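Small trash can on the desk or under it?
Home Office & Desk Setup > Organization

papertrail_kc
Sunday, June 18, 2023
I moved my desk into the spare bedroom and I can't settle on where the trash goes. I had a full-size can by the door and never walked over to it, so envelopes and sticky notes piled up next to the keyboard. Now I have a little one up on the table and I use it all the time. My wife says trash does not belong at eye level. Who does what?

To be clear, it only gets paper. Food goes to the kitchen.

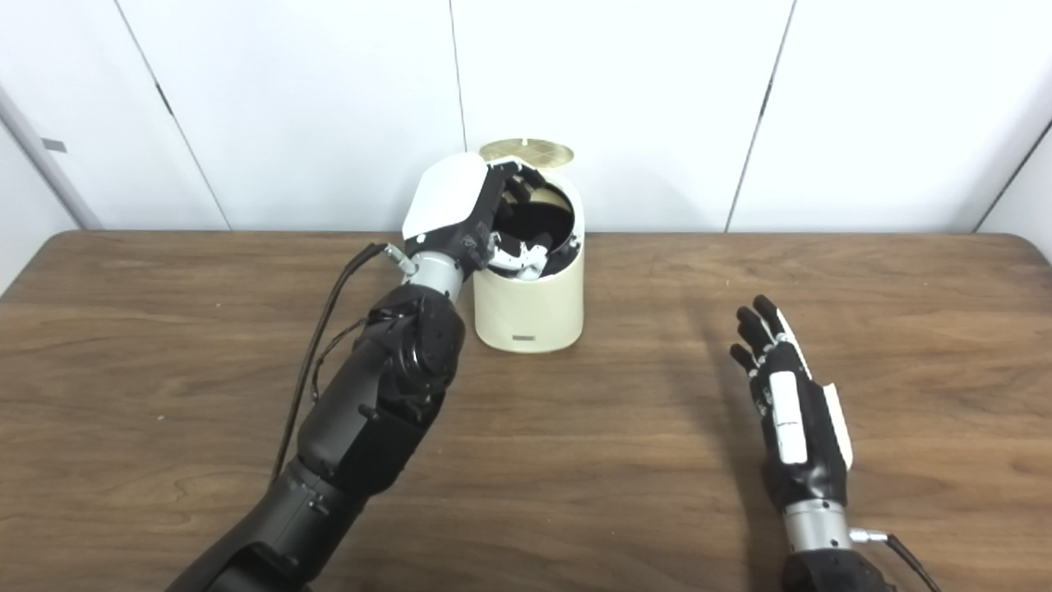 Re: Small trash can on the desk or under it?
marlow88
Under. I had one on top for two months and all it did was take up the spot where my notebook should go. Anything you can see while you work is something you'll fiddle with.

Re: Small trash can on the desk or under it?
Dottie_in_Dayton
Disagree with marlow88. If it's under the desk I kick it. On top, back toward the wall, is the only place I've kept using. Get one with a lid and your wife may come around. I had an open one from Plotora and it looked messy even with three receipts in it.

Re: Small trash can on the desk or under it?
gridline
Lids are a pain on the small ones. I bought a swing lid from Vustness and light stuff just sat on the lid. You had to poke every gum wrapper through. I took it off and threw it in the garage.

Re: Small trash can on the desk or under it?
papertrail_kc
Mine has a swing lid too, in a slanted top. The slant helps – you can aim at it from the chair. I wad the paper up first and give it a push.

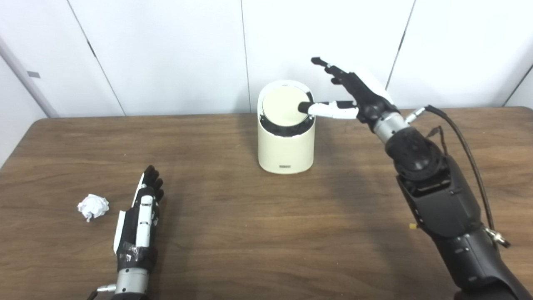

I do have to empty it more than I'd like. Twice a week if I'm opening mail. I've stopped lining it, grocery bags are too big and the plastic sticks out under the rim.

Re: Small trash can on the desk or under it?
Dottie_in_Dayton
Pramano sells bags for the small sizes. They aren't cheap. I switched to no liner last October and wipe it out when it needs it.

Re: Small trash can on the desk or under it?
marlow88
Twice a week proves my point. A bigger one on the floor goes three weeks. Mine is a Lemaire, plain metal, no lid, left side of the desk where my feet don't go.

Re: Small trash can on the desk or under it?
gridline
Three weeks of banana peels?

Re: Small trash can on the desk or under it?
marlow88
Paper only, same as the OP.

Re: Small trash can on the desk or under it?
papertrail_kc
I'll try it on the floor on the left for a while and see if I still use it. If the envelopes start piling up again it's going back on top.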